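Cleaning a white plastic chair and packing up a spare room

Asked by Ermira Delić, Jul 11, 2026

I'm clearing out our exercise room before my sister moves in and I've got this white plastic chair that's gone dull. Do I scrub it in there or haul it outside?
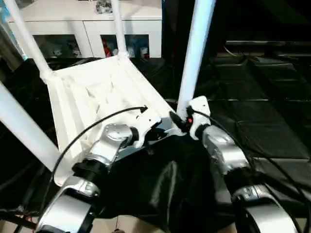

My plan was dish soap and an old towel, nothing fancy. It's lying tipped over in the picture, and the seat has those molded ridges that hang on to grime like crazy. Would a toothbrush do it?

2 answers

Drita Berisha
Take it outside if you can!! I did mine indoors once and the water got everywhere.

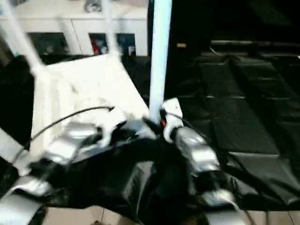
Soap is fine, I'd just add a little baking soda for the ridges (toothbrush, yes). My bigger worry would be your floor, because those black padded mats have seams all over and drips love to sneak down in there. Put a towel down first. Oh, and empty that open cabinet before you start shoving furniture past it.

Steltov22
Agree with the above. Are you storing the chair after?

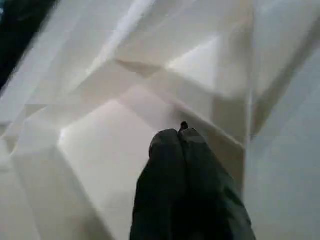

I'd wrap small stuff before it goes in a box. Anything thin and white that's all creased up like that still pads just fine, so don't throw it out. Smooth it a bit and reuse it.
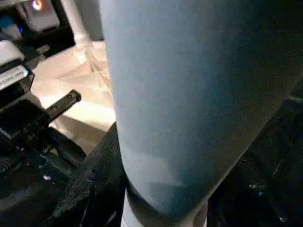 Comments (1)

Ermira Delić: Thanks both! Baking soda it is. The blue thing is going in the kitchen, not a box.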